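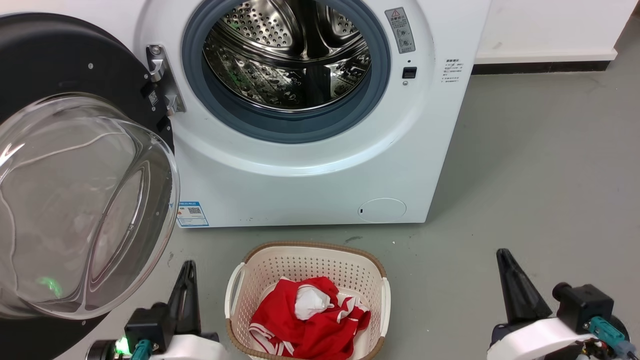

Front loader smells musty and leaves gray marks on towels - is it the gasket?
Posted in Laundry & Appliances by Despina Hodžić

Hi all! We moved into a rental in April and inherited a white front loader with the apartment. It runs fine, it drains, it spins like crazy, but there's a musty smell every time I open the door and lately my light towels have been coming out with these little gray smears on them. Not every load, maybe one in three. I've wiped the drum and it looks nice and shiny to me, so I'm guessing it's the rubber ring around the opening? I mostly wash cold with liquid detergent (and I'll admit I pour it in by eye). There's also an oval cover down low on the right side of the front and I have no idea when anybody last opened it. Am I supposed to? The landlord just says "it's a washing machine, it washes itself." Thanks!

24 people found this helpful

Fadwa Abdel Rahman
Gray smears on light stuff usually means detergent gunk coming off the rubber, so yeah, I'd start there. Pull the fold of the gasket toward you and look underneath, especially at the bottom. Mine was disgusting the first time, plus two hair ties and a guitar pick. Wipe it out with an old rag and warm water with a drop of dish soap, and keep going all the way around until the rag comes up clean. Then run the hottest cycle you have with nothing in the drum.

The oval cover is most likely your drain filter and you should definitely open it. Switch the machine off and unplug it, let any hot water cool down, and put a baking dish and a towel on the floor first - I got around 2 quarts out of mine and most of it went under the fridge. Unscrew the filter slowly, rinse it in the sink, feel inside the hole for coins or lint, and screw it back in snug. I do it every couple of months now.

Also measure your detergent! Two tablespoons is plenty for a normal load at my house. And leave the door open between washes, unless you have little kids or a cat that climbs into things.

2 people found this helpful

krasniqi_482
just use vinegar

Despina Hodžić
Update for Fadwa: did the gasket last night and the rag came up black, yuck. The filter had a sock in it. A baby sock! We don't have a baby. Hot cycle is running now and I'll wash the towels again after dinner. If the smell is still there in a couple of weeks I'll come back and complain.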